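Household Waste and Recycling
Handout 2: Sorting at the point of disposal
Tutor: Kheri Muriithi

Last session covered what happens to mixed waste once it leaves the kerb. This one goes back a step, to the moment somebody drops something in a bin.

Most sorting mistakes are made in a second or two. People carry a cup or a wrapper to the nearest container and let go. If the right container is further away, many will use the wrong one. Distance matters more than knowledge in most of the surveys on your reading list.

In the Holtel exercise you will work with a block of 40 flats sharing one bin store. Assume each flat puts out a mixed bag and a dry recycling bag. Work out which materials are likely to end up in the wrong bag, and say why. Food left in jars and trays is the usual cause - one dirty tray can spoil the paper around it.

Key terms: contamination, residual waste, dry recyclables, capture rate. 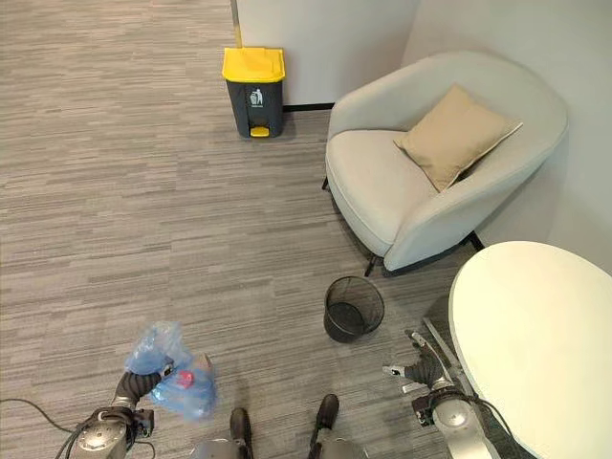

Labels on bins come in three main kinds: words, colours and pictures. Words fail when the reader doesn't know the language or the print is small. Colour works well inside one building but varies between towns, so a visitor may guess wrongly. The white figure dropping litter, on the dark front of the bin with the yellow lid, says that rubbish goes in but gives no help with which kind. For sorting, a drawing of the item itself (a bottle, an apple core) usually does better.

For next time: read the Bouzid case study and bring a sketch of one label for food waste, without words.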